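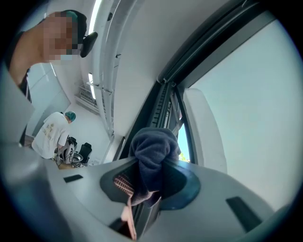

Buying your first used van - notes for the evening talk, Dodstead library, 5 June 2025
Speaker: Gianni Parisi

Start slowly. Wait until the people at the back have a chair.

Say hello, and say that I am not a mechanic. I drove deliveries for 13 years and in this time I bought seven vans. Three of them were mistakes. Tonight is mostly about these three.

First mistake: the red one from Clividley. I looked at it in the rain. Water hides scratches and dull paint very well. Ask the room: who has bought a car in the rain? (Pause, let them laugh.) Go in daylight, on a dry day, and look along the side from the back corner. If the color changes from one panel to the next, ask the seller why. A repair is not always bad, but he should tell you before you ask.

Second mistake: I did not read the papers. The name on the papers was not the name of the man who sold it to me. He said it was his cousin. Maybe it was. It took me until September to put everything in order.
- Check the number on the body against the papers.
- Look at the old service bills. I prefer dirty bills with dates to a clean book with only stamps.
- No papers today means no money today.

Third mistake: a cold engine. I mean, I never heard it cold. The seller had it running when I arrived, and I thought he was being polite. Now I call the day before and ask him to leave it alone. Put a hand on the hood before you say good morning.

Here tell the story of Renzo Pagano and the sliding door. Keep it short, last time it took too long.

Test drive. Minimum half an hour, with one hill. Radio off. Brake once quite hard where it is safe, and feel if the van pulls to one side. Use all the gears, also reverse. Try both keys.

Price. Keep about 100 dollars apart for small things like wipers and bulbs. Tires are separate, and tires for a van cost more than people think. If somebody asks what is a fair price, do not give a number - I have not seen their van.

Questions. Sohail Ghumman will carry the microphone. Repeat each question, the room has an echo.

Leave the checklists on the table by the door.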